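Fengate Supported Housing, linen and laundry project
Progress report to Suvarna Fund
12/07/2025
From: Marama Sheehan
To: Yolanda Okafor

Quick one, full figures to follow with the spring report in April.

Where we are
Linen stock now sorted at both houses. Old sheets with holes gone to rags, rest washed and put back by bed size. Took longer than planned, the Clendton closet was a mess and half the shelf labels were wrong.

20 fitted sheets bought from the grant. All in use. Second order not placed yet, supplier changed the price and Dalibor is asking for the old quote to be honored.

Folding sessions
Six held so far. Residents fold their own things on the bed, as most rooms have no table big enough. Saskia runs them at Fengate, Darcy Hoani at Clendton. Start with towels, then fleecy stuff, then fitted sheets last (everyone hates those). Sessions are 20 minutes, an hour was too long and people drifted off.

What people found hard
- getting the edges to line up on thick fabric, bottom layers creep out
- knowing when to stop refolding
- lint. Dark fleece picks it up from everything. We now wash darks seperately.

Agreed standard is flat, compact and able to go on a shelf in one piece. Doesn't have to be perfect. Darcy wanted a stricter one, we talked it over and kept the easy version.

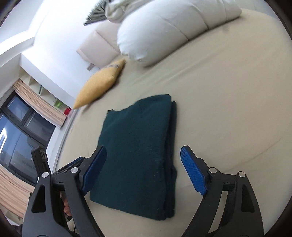 Folded dark teal item on a beige fitted sheet. Lower layer sticks out a bit on one side, fine for the shelf.

Still to do
Four closets need new labels, Dalibor has the list. Dryer at Clendton still slow, engineer booked but no date confirmed. Need a decision from you on wether the leftover sheet money can go on laundry bags. Saskia has prices if you want them before the next payment goes out.

Receipts in the shared folder, two missing, I am chasing.

Marama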